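Section 4: Fitting the console and hand sensors

Read this section through before starting. The Durnano console is fitted after the upright post and handlebar are secure. Allow 15 minutes. Two people are needed for step 3.

Caution: Do not plug in the mains adaptor until step 8.

1. Check that the four bolts at the base of the upright post are fully tightened (see Section 3).

2. Feed the main cable up through the post until the connector comes out at the top. If it slips back down, draw it up again with the guide wire supplied.

3. One person holds the console close to the bracket. The other joins the main cable to the longer lead on the back of the console. The plugs fit one way round only — do not force them.

4. Join the two hand sensor leads to the short sockets. Either lead may go in either socket.

5. Push the spare cable gently into the post. Make sure that no cable lies between the console and the bracket.

6. Fix the console with the screws marked C. Tighten by hand, then give each a further quarter turn. Overtightening will crack the housing.

7. Wipe the sensor plates with a dry cloth. Polish, oil and hand cream all affect the pulse reading.

8. Plug in the adaptor. The display shows all segments for 2 seconds and then goes to standby.

Note: The display switches itself off after 5 minutes without pedalling. Press any button or turn the pedals to wake it.

4.1 Handlebar and console 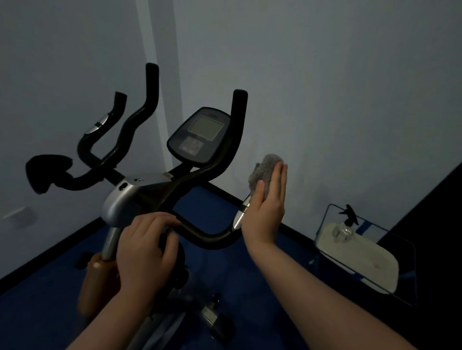 Inamano Technical Publications

To take a pulse reading, hold both sensor plates at once with a light, steady grip. A reading takes a few seconds to settle. It is a guide for exercise only and must not be used for medical purposes.

If no reading appears, check the leads joined in step 4. If the display stays blank after pedalling, unplug the adaptor, wait one minute and plug it in again.

The console stores up to 400 sessions. When the memory is full, the oldest session is overwritten. To clear the memory, see Section 6.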